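Toy firm says its alphabet blocks will get children reading sooner. The evidence is thin

Zetitz, the toy maker best known for its stacking rings, has put a new set of wooden alphabet blocks on sale this March, along with a promise that children who play with them will know their letters "months ahead" of those who don't. Months ahead of whom, and by what measure, the company has not spelled out.

The blocks themselves are hardly a break with the past. They are small natural-wood cubes with painted letters in blue, red, green and yellow, much like the ones that have been rolling under couches for generations. The Learn Set costs $67. A plain bag of blocks from the same firm, without the parent guide, sells for less than half of that.

What the extra money buys is the Drornari Method, a 100-page booklet that tells parents how to lay the blocks out, which letters to bring out first and when to put the others away. Much of it is sensible and some of it is padding. One chapter advises parents to spread the blocks across the middle of a table and let the child choose, which most families will have managed without instructions.
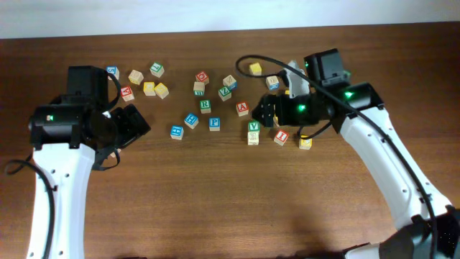 The claim about early reading rests on a home trial run for Zetitz by Kárason, a consulting firm that also helped write the booklet. According to a summary handed out at the launch, up to 2,000 families took part over 3 months. Parents filled in a form at the end saying whether they felt their child had made progress. Most said yes. There was no comparison group, so the summary can't say how the same children would have done with a picture book, or with an older sibling and a box of crayons. Children of that age tend to learn a good deal in a season whatever is on the table.

Asked for the full report, Zetitz said it was being prepared for release but gave no date. Kárason referred questions back to Zetitz.

The company is on firmer ground when it talks about play. Blocks can be stacked, sorted by color, lined up into a name and knocked over again, and they need no charging. Parents looking for a sturdy gift may be perfectly happy with them. Whether the letters sink in is another matter, and one that probably depends more on the adult sitting alongside than on the booklet.

Winar, the chain that will carry the set in its stores, plans to display it on the learning shelf, next to the flash cards and phonics games. The plain bag will stay with the wooden toys, two aisles over. A spokesperson for the chain said it relies on its suppliers for the wording on the packaging – and had not seen the trial summary.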